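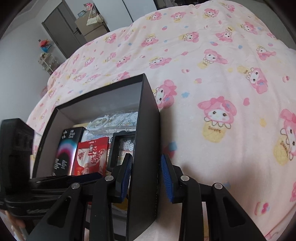
침대 위에서 끝나지 않는 짐 싸기, 이제는 강좌로 배운다

이삿짐 정리 업체 트렐테로(Treltero)가 30/07/2018 '침대 위 상자 하나' 강좌의 수강생 모집을 시작했다. 이사나 대청소를 앞두고 온갖 물건을 침대에 쏟아 놓았다가 결국 그 옆에서 새우잠을 자 본 사람들을 위한 수업이라고 한다. 업체가 파악한 잠재 고객은 사실상 전 국민이다.

규칙은 간단하다. 뚜껑이 열리는 상자 하나를 침대 한가운데 놓고, 갈 곳이 정해지지 않은 물건만 넣는다. 포장을 뜯지 않은 제품, 캐릭터 카드, 어디에 쓰는지 기억나지 않는 흰색 케이블 같은 것들이다. 케이블은 돌돌 감아 비닐봉지와 함께 두는 것까지만 허용된다. 용도를 알아내겠다고 온 집 안 기기에 꽂아 보는 순간 그날 정리는 끝난다는 것이 강사들의 공통된 의견이다.

강좌를 기획한 오트마어 린데만 씨는 침대를 작업대로 쓰는 이유를 이렇게 설명했다. "바닥에 둔 상자는 3월에 놓으면 이듬해 3월에도 그 자리에 있습니다. 침대에 둔 상자는 밤이 되면 치워야 하죠. 졸음만큼 성실한 감독관을 저는 아직 못 봤습니다."

이불에 대한 지침도 있다. 교재는 무늬가 많은 이불 위에 작은 물건을 늘어놓지 말라고 권한다. 분홍색 바탕에 토끼 같은 캐릭터가 노란 컵마다 들어앉아 있고 하트와 별까지 흩어진 이불이라면, 스티커 한 장쯤은 다음 빨래 때까지 찾지 못할 수 있다. 그렇다고 정리를 위해 이불부터 새로 사는 것은 금지다. 린데만 씨에 따르면 문의 전화의 상당수가 바로 그 허락을 구하는 내용이었다.

수업은 모두 8회이며 정원은 80명이다. 사전 설문에는 519명이 답했고, 그중 거의 400명이 '언젠가 쓸 것 같아서' 제품 상자를 버리지 못한다고 했다. 상자를 담아 두는 상자가 따로 있다는 응답도 적지 않았다.

시범 수업에 참가한 카롤라 게를라흐 씨는 저녁 내내 상자를 세 번 채우고 세 번 비웠다. 큰 상품 상자는 왼쪽, 납작한 것은 뒤쪽이라는 자기만의 원칙도 생겼다고 한다. 버린 물건이 있느냐는 질문에는 설명서 한 장을 들었다가, 다음 날 아침 다시 꺼내 왔다고 답했다.

신청은 트렐테로 사무실에서 받는다. 첫 시간 준비물은 빈 상자 하나인데, 업체 측은 이를 구하려고 새 물건을 주문하지는 말아 달라고 당부했다.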